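Célula de separação Pallaslow: o que entra no orçamento

Quem chega a esta página costuma já ter escolhido o braço e vem perguntar pelo resto. Faz sentido, porque o resto é onde o dinheiro desaparece sem darmos por isso! Eu vendo e monto estas células na Gandier e vou contar como faço as contas com os meus clientes (e comigo, que também já me enganei em encomendas minhas).

O que vai na caixa

O conjunto Pallaslow traz a pinça, o suporte de pulso, a cablagem e a placa de ligação. O braço é à parte, e a mesa também. Não incluo caixas de peças de propósito: quase toda a gente tem as suas e prefiro que teste com essas, riscadas e tudo, do que com uma caixa nova que nunca mais vai ver na linha.

O conjunto custa 1242 euros sem IVA, com entrega em cerca de 5 semanas. Os dedos de reserva Nuchit vendem-se aos pares, e eu peço sempre 2 pares logo na primeira encomenda. São consumíveis, não vale a pena fingir que não.

Fixação e cabos

Esta é a rubrica que toda a gente esquece. Grampos, fita, abraçadeiras, mais uns metros de cabo... parece trocos, mas reserve 50 euros só para isto e não se arrepende. A caixa tem de ficar presa à mesa, senão qualquer toque no fundo muda-lhe a posição e lá se vai a calibração. Quanto aos cabos, deixe folga generosa à volta do pulso: prefiro uma curva larga e feiosa a um cabo esticado no fim do curso.

Na bancada gosto de misturar tudo: embalagens transparentes amarrotadas, coisas pequenas e brilhantes, um rolo esverdeado, formas irregulares. Se só testar com blocos direitinhos, vai comprar a pinça errada, é quase garantido.
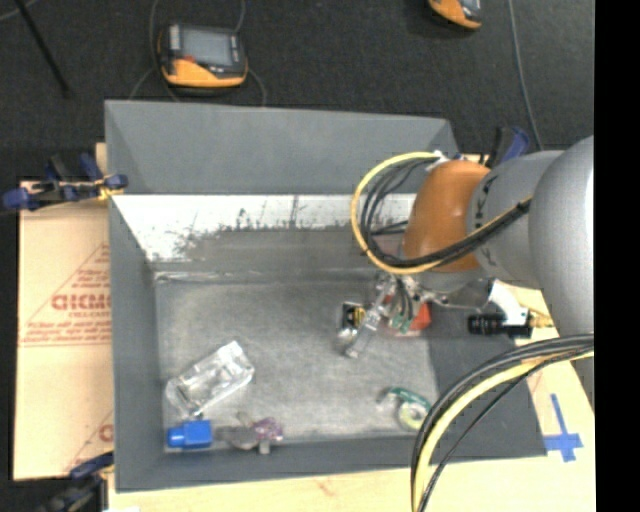
Antes de encomendar

- Meça a caixa por dentro, no fundo e no topo, porque as paredes inclinadas roubam espaço ao pulso.
- Veja se o seu braço aceita a placa de ligação. Se não aceitar, temos o adaptador Rerus, à parte.
- Pense onde vão ficar os comandos portáteis e até onde chegam os cabos deles.
- Guarde uma fatia do orçamento para janeiro. É quando costumo receber os pedidos de dedos de reserva, todos ao mesmo tempo, e o prazo estica.

Se tiver dúvidas, mande-me a lista das peças que quer apanhar e as medidas da caixa. Com isso já lhe consigo dizer se o conjunto base chega ou se precisa do adaptador.

Gandier | Contactos | © 2024 Gandier, todos os direitos reservados | Voltar ao topo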